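Jurlow revises care labels on plush throws
December 11, 2018

Jurlow has changed the washing instructions for its printed plush blankets. The maximum wash temperature drops to 30°C, and tumble drying is now limited to low heat. The change covers 17 patterns sold since February.
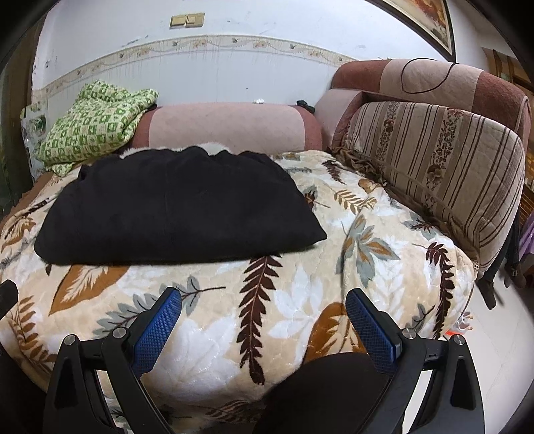

Blankets already sold do not need to be returned. Replacement labels can be requested under reference 2407, according to product manager Seul-gi Ha. Delivery takes 5 to 6 days.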